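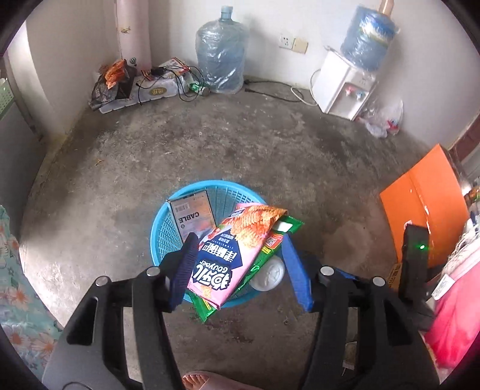

Drendia Hand-Held Gripper: Demonstration Unit and Visit Information

Product overview

The Drendia is a two-finger gripper carried and operated by hand. It is supplied by Prustthorpe for the recording of everyday handling tasks, which are later used to train robot arms fitted with the same type of finger. The operator holds the tool from behind and works at floor, table or shelf height. No robot arm is required on site.

The fingers are padded in blue and mounted on black pivoting arms. The arms open wide enough for the tool to approach a household basket with one finger at either side of the rim. A camera on the tool records the view toward the fingertips during the whole of a task.

The Drendia is intended for use in ordinary rooms. Prustthorpe does not ask customers to clear or repaint a space before recording, and the tool is shown to visitors under the same conditions. Cables, bags, furniture and water dispensers may stay where they are, provided the operator has safe footing.

The basket task

Visitors to the demonstration are introduced to the basket task, one of the standard exercises in the operator course. A light-blue plastic basket is placed on the floor and filled with mixed goods: a cardboard box marked "CABLE", bright snack packaging and similar articles. The mixture is deliberate. A stiff box offers flat faces and clear edges, while a snack bag changes shape under the fingers and may slide against its neighbor.

The operator is taught to choose the uppermost article, align the fingers with its narrow side, and close slowly. Articles that overlap are taken from the top down. Where a packet hangs over the rim, the operator approaches from outside the basket — a direct downward approach tends to push the packet further in.

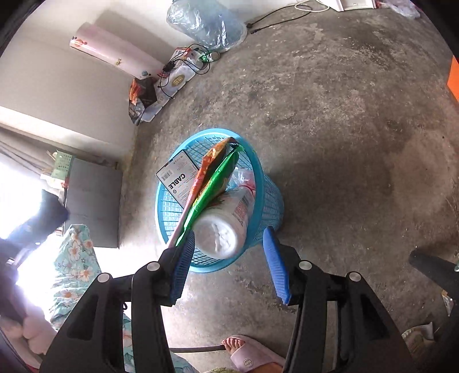

The basket itself is not fixed to the floor. Operators should expect it to shift when a finger touches the rim, and should pause until it has settled before closing on an article. A recording in which the basket has moved is still accepted, provided the fingers remain in view.

Supplied with each unit

Drendia hand-held gripper
2 spare finger pads, blue
2 charging cables
Operator guide, printed
Carrying case

Ordering and availability

The Drendia may be purchased or hired. Hire customers receive the same equipment as purchasers, together with 500 sample recordings of the basket task for comparison with their own work. Spare pads may be ordered separately. Customers who ordered before November should check the pad fitting in the operator guide, as the earlier pads are attached differently.

Visiting the demonstration

Demonstrations are held at the Prustthorpe rooms in Wolovari and, by arrangement, at the Pärn workshop. Each session lasts 2 hours and includes supervised use of the gripper. Groups from schools and technical colleges are welcome. Visitors should wear clothing that allows them to kneel or bend — much of the work is done close to the floor.

Requests should be sent to the Wolovari office in writing, stating the size of the group and any access requirements. Confirmation is sent by return.

Page last revised: 2020-03-23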